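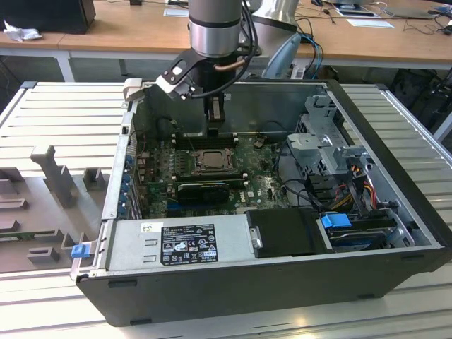
Which desktop computers does the Kadholm Reuse Workshop accept?

Any complete desktop tower in its original case, whatever its age or condition, provided that it can be carried through the front entrance and has not been exposed to flood water.

Kadholm Reuse Workshop
Gallery: Inside the Desktop Tower

The Kadholm Reuse Workshop receives desktop computers from schools, offices and households across the district. Machines which can be returned to use are repaired and passed on. The remainder are taken apart, and the parts are sorted for reuse or for recycling through the Foltance depot. In the last year for which figures are held, 1000 towers were received.

The gallery is intended for members of the public who have never had cause to look inside a computer case. It accompanies the display in the Mnguni Room, which is open to visitors during workshop hours. Groups of up to 30 may be received by prior arrangement.

The case and its contents

The tower in the opening picture is lying on its side with the side panel removed. The green motherboard occupies the middle of the case, with the graphics card seated in its slot and the silver power supply along the lower front. Grime and dust can be seen on the board. The drive cage stands to the right, with black, red, yellow and orange power cables around it.

Dust is the most common finding in towers received by the workshop. It gathers on fans and in the fins of coolers, and restricts the flow of air through the case. Owners are advised to have a desktop cleaned once a year, and more often where it stands on a carpeted floor. The machine should be switched off and unplugged beforehand. Household vacuum cleaners should not be used on circuit boards.

Hard drives are dealt with separately from all other parts. Drives arriving at the workshop are logged against the case in which they came and are then erased or destroyed, according to the wishes of the donor. Donors who require a certificate should ask for one when the computer is handed in. Certificates cannot be issued at a later date.

The processor and its socket

The processor is the part to which the greatest care is given. In many desktop machines of this type the contact pins are in the socket on the motherboard, and a single bent pin may make the board unusable. The processor should be held by its edges and lifted straight up once the lever and plate have been released. An empty socket should be covered as soon as possible. 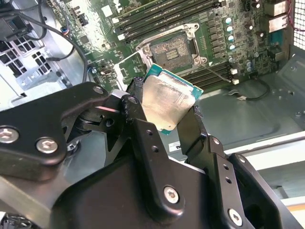

Desktop processor above the open socket, with residue on its metal lid.

Old thermal paste is removed with a lint-free cloth and a suitable cleaning fluid. Fresh paste is applied before a cooler is fitted again. Processors set aside for reuse are placed in individual trays and labelled with the model number, and are tested in a known working board before being offered to any other organisation.

Memory modules are grouped by type and capacity. A board may have as few as two memory slots or, in some larger machines, 8 or more. The latches at the ends of each slot should be opened fully before a module is withdrawn. Modules are kept in anti-static bags and should not be stacked loose in a box.

Boards which cannot be repaired are sent for the recovery of metals under the Grememix scheme. Steel cases, power supplies and cables are collected separately.

Bringing a computer to the workshop

Equipment may be left at the reception desk until 3 p.m. on any working day. Keyboards, mice and mains leads are welcome if they accompany a computer. Printers and cathode ray monitors cannot be accepted and should be taken directly to the Foltance depot.

Donors are asked to copy any files they wish to keep before handing over a machine. The workshop is unable to return data or individual parts once a computer has been booked in.

The display in the Mnguni Room will next be renewed in February.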